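Why Do White Things Look White?

Color seems simple. Grass is green, a fire truck is red and milk is white. But color is something that happens when light, an object and your eyes work together. Take away the light and a red fire truck has no color you can see at all.

What is in sunlight?

Sunlight looks as if it has no color, but it is a mix of every color in the rainbow. Raindrops can spread the mix out so that we see the colors side by side. A glass prism does the same thing. When the colors are mixed back together, we see white light again.

What happens when light hits an object?

Light travels in straight lines until it meets something. Then some of it may be soaked up, and some of it may bounce off. Scientists say the light is absorbed or reflected.

A ripe tomato absorbs most of the green and blue light that lands on it. The red light bounces off, and some of it goes into your eyes. Your brain gets the message and you see red.

A white object reflects nearly all the colors at once. A black object absorbs nearly all of them. The absorbed light turns into heat, and so a black T-shirt feels warmer than a white one on a sunny day.

Shiny or dull?

A mirror also reflects nearly all the light that hits it, but a mirror doesn't look white. The difference is in the surface. A mirror is very smooth, so light bounces off in a neat, orderly way and you see a picture of your own face. White paper may feel smooth, but up close it is a tangle of tiny fibers. Light bounces off them in all directions. This is called scattering.

Snow is white because of scattering too. A single ice crystal is clear, like a small piece of glass. Pile up thousands of them and the light bounces around between them until it comes back out in every direction. Sugar, salt and the foam on top of a bubble bath work the same way.

Is white always the same white?

Go into a room with white walls and look closely. The part near the window is usually brighter. The corners are darker and may look gray. The paint is the same everywhere, but less light reaches the corners.

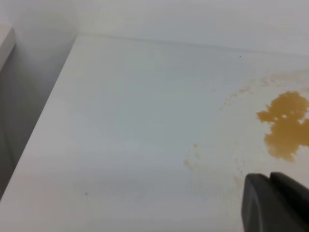
A white surface with a wall behind it. The wall looks a little grayer.

The color of the light matters as well. Many light bulbs give off a slightly yellow light, and a white plate under one of them looks creamy. In the shade on a clear day, the same plate gets most of its light from the blue sky, so it looks a little blue. Your brain corrects for this without being asked – you go on thinking of the plate as white.

Try it yourself

You need a sheet of white paper, a sheet of red paper and a flashlight. Make the room as dark as you can. Stand the white paper up against some books and lay the red paper flat in front of it. Shine the flashlight down on the red paper and watch the white sheet. It should turn faintly pink, as red light bounces onto it.

Now try blue or green paper and write down what you see.

Words to know

Absorb: to soak up
Reflect: to bounce back
Scatter: to bounce in many directions
Prism: a block of clear glass or plastic that spreads light into colors

Written by Simão Louro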